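3.2 Footwear storage at the entry

Entries were the smallest spaces we looked at and, in most dwellings, the ones with the least purpose-built storage. The Tusura units open straight into the living area, with no hall or closet by the door. The Horkby units have a short hall, but most of its wall length is taken up by doors. In both buildings, residents had settled on some kind of low, open furniture for shoes and slippers. Cabinets with doors were uncommon, and several people who had owned one told us they had moved it to a bedroom and put other things in it.

We recorded the entry in 80 dwellings across the 2 buildings. Each was visited once, by appointment, and residents were asked not to tidy beforehand. We can't say how far they followed this request. One resident at Horkby told us she had straightened everything twice that morning, and we kept her entry in the set with a note beside it. Visits took place in October, when people in both buildings were starting to bring out warmer indoor footwear while lighter pairs were still in use. This overlap matters for what follows. A visit in midsummer would probably have found fewer slippers near the door and more sandals.

For each entry we noted the type of furniture, its height from the floor, whether it was open or closed, the floor covering under it and the kinds of footwear kept on it. We also noted anything on the furniture that was not footwear. Footwear was sorted into outdoor, indoor and undecided. The last group was needed for clogs and slides, which many residents wore to the mailroom or the laundry and then straight back into the living room.

Open shelves fell into two groups. The first group was tall and narrow, usually with several levels, and was used mainly for outdoor shoes. The second was low, with the surface a short way above the floor, and was used mainly for slippers. Residents with a low shelf gave much the same account of it: slippers are put on and taken off standing up, often with something in the other hand, and a low surface can be reached with little bending. Some pushed their slippers onto the shelf with a foot. On tall shelves, slippers tended to end up on the bottom level or on the floor in front, whatever the resident had planned for them.

Figure 2 shows a low shelf of this second group, with a wooden surface and black metal supports, on a striped carpet.

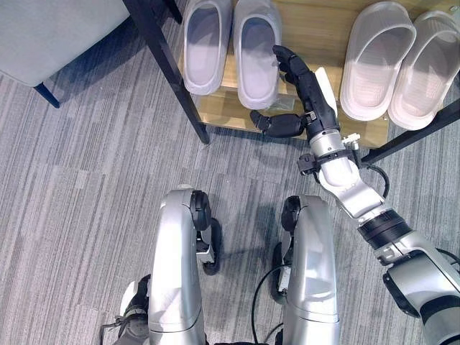

Figure 2. Low shoe shelf holding two pairs of slippers, one lavender-grey and one nearly white. A small crumpled grey item lies between the pairs.

Slippers on low shelves were nearly always kept side by side as pairs. This was less true of slippers kept on the floor, where partners were often apart and sometimes in different rooms. We do not think the people who used shelves were tidier in general. The edge of a shelf sets a limit on where a slipper can go, and a single slipper left on it looks out of place in a way that a single slipper on a carpet does not. Residents made similar remarks without being asked. One said that she only noticed a slipper was missing when there was a gap on the shelf.

Pairs were seldom lined up exactly. In Figure 2, one lavender-grey slipper is farther back than its partner, and the nearly white pair is set at a slight angle. We saw small offsets of this kind in both buildings and treated them as ordinary use. An earlier version of our recording sheet had a box for "disordered", which we dropped after the first day of visits because two recorders looking at the same shelf could not agree on when to tick it. The final sheet asked only whether partners were together, apart or not both present.

Shape also made a difference. Open-toed slippers with soft rims could be set down close together and pressed against each other without harm. Stiffer pairs with thick soles held their position better but needed more width. Ankle-height slippers fell over on narrow shelves, and some residents laid them on their sides or tucked one into the other. A resident in a Tusura corner unit kept her husband's felt boots on the windowsill for this reason, as they would not stand on the shelf and she did not want them on the carpet.

The small items found on shelves were recorded under one heading, "other". They included keys, folded bags, shoehorns, a dog lead, mail and bits of packaging. Where we could not tell what something was without handling it, we entered it as "unidentified, small" and left it where it lay. We had expected most of these items to belong to footwear in some way, such as laces or spare insoles, but few did. A flat surface near the door was used for whatever a person was carrying when they came in. Residents with a separate hook or tray for keys had fewer such items on the shoe shelf, but the difference was not large, and we would not build much on it.

Floor covering affected where the shelf stood. On hard floors, shelves were placed close to the door, with a mat in front. On carpet, residents put them farther in, so that outdoor shoes came off at the threshold and slippers were reached after a step or two in socks. Several mentioned that the thin feet of metal-framed shelves left dents in the pile, and that they avoided moving the shelf once it had found its place. This had an effect on cleaning. Shelves on carpet were vacuumed around and beneath where the nozzle would fit, and were lifted away only for a larger clean, commonly on a Saturday.

We also asked what happened when visitors came. Of the residents who kept guest slippers, most kept them in the same place as their own, in a lighter or plainer colour. A smaller number stored them in a bag or basket and put them out when someone was expected. Guest slippers in the open were sometimes borrowed by members of the household, and after a while it was no longer clear which pair was which. In 6 dwellings the resident and another adult in the home gave us different answers about which slippers were meant for guests.

Two limits should be kept in mind. Visiting by appointment favoured people who were comfortable having their entry looked at, and the most crowded entries are probably missing from our set. The sheet was adapted from one used in the earlier Gristonon survey of kitchens, and its categories for furniture height were too coarse for entries. Shelves just above the floor and shelves at knee height were placed in the same band. We separated them afterwards using the recorders' written notes, but for a few dwellings the notes were too brief and the shelf was left unclassified.

The next section turns to coats and bags, where the two buildings differed more than they did for footwear.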